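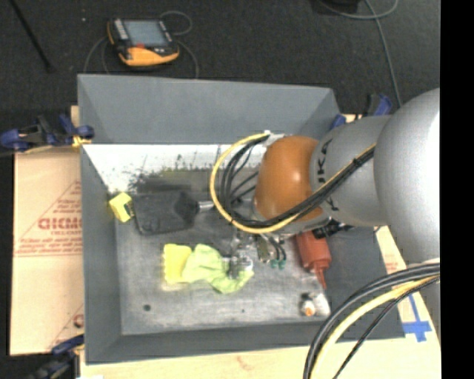

일기, 2019년 4월 6일: 수세미 통과 노란 케이블

오늘은 로봇이 세 번 멈추었습니다. 두 번은 작은 일이고, 한 번은 작지 않은 일이어서 자세히 씁니다. 한국어로 일기를 쓰는 것은 아직 느리지만, 연습을 위하여 계속 한국어로 쓰겠습니다.

저는 지금 Rukbridge의 실험실에서 일합니다. 과제의 이름은 Noh입니다. 큰 회색 통 안에 여러 가지 청소 물건을 넣고, 로봇 팔이 그것을 하나씩 잡아서 꺼냅니다. 쉬운 일처럼 들리지만 천은 아주 어렵습니다. 병이나 솔은 모양이 그대로 있는데, 천은 잡을 때마다 모양이 달라집니다. 오늘도 연두색 천이 노란 스펀지 바로 옆에 붙어 있으면 그리퍼가 둘을 한 물건으로 생각하는 것 같았습니다.

첫 번째 정지는 오전에 있었습니다. 천과 스펀지를 같이 잡고 올리다가 힘 센서의 값이 한계를 넘었습니다. 한계는 50뉴턴으로 정해 두었습니다. 보호 정지가 바로 걸렸고, 저는 펜던트에서 오류를 지우고 다시 시작했습니다. 두 번째 정지도 같은 이유였습니다. 여기까지는 기록만 하고 넘어갔습니다.

문제는 세 번째입니다. 시도 번호는 59번이었습니다. 팔이 통의 왼쪽 벽 가까이에 있는 물건으로 가려고 손목을 크게 돌렸습니다. 노란 케이블은 손목 옆에서 넓은 고리 모양으로 늘어져 있는데, 그 고리가 통의 가장자리에 걸렸습니다. 저는 화면의 그래프를 보고 있어서 걸리는 순간을 보지 못했습니다. 소리를 듣고 고개를 들었을 때 케이블은 벌써 팽팽했습니다. 비상 정지 버튼을 눌렀습니다. 손이 조금 떨렸습니다.

이상한 점은 보호 정지가 이번에는 걸리지 않았다는 것입니다. 저녁에 로그를 읽고 이유를 알았습니다. 힘 센서는 그리퍼 쪽의 힘만 잽니다. 케이블이 당기는 힘은 센서보다 앞의 링크에 걸리기 때문에 센서의 값은 거의 변하지 않았습니다. 관절 토크에는 작은 변화가 있었지만, 그 한계는 Illden에서 받은 설정 파일 그대로여서 너무 높았습니다. 저는 그 파일을 한 달 동안 쓰면서 한 번도 숫자를 확인하지 않았습니다. 이것은 제 잘못입니다.

전원을 내리고 케이블을 손으로 천천히 만져 보았습니다. 겉이 벗겨진 곳은 없었지만 커넥터가 조금 헐거웠습니다. 다시 끼우고 그리퍼를 4번 열고 닫아 보니 신호는 정상이었습니다. 통의 위치는 변하지 않았습니다. 클램프로 잘 고정해 둔 것은 다행이지만, 고정이 단단하니까 케이블이 더 세게 당겨졌을 것이라는 생각도 듭니다.

저녁에 바꾼 것을 적어 둡니다.
손목 관절의 회전 범위를 줄였습니다.
관절 토크의 한계를 낮추고, 속도는 초당 300밀리미터를 넘지 않게 했습니다.
왼쪽 벽 근처의 물건은 케이블을 다시 묶을 때까지 잡지 않게 했습니다.

케이블 고리를 짧게 묶고 싶지만, 너무 짧으면 손목이 돌 때 다시 당겨집니다. Grokthorpe의 케이블 가이드를 주문할 수 있는지 내일 물어보려고 합니다. 5월 시연 전에는 와야 합니다.

그리고 로봇이 움직일 때는 그래프보다 로봇을 먼저 보겠습니다. 그래프는 저장되니까 나중에 읽어도 됩니다. 보고서는 아직 반밖에 못 썼습니다. "걸리다"와 "끼이다" 중에서 어느 말이 맞는지 사전을 찾다가 시간이 많이 갔습니다. 오늘은 "걸리다"로 썼습니다.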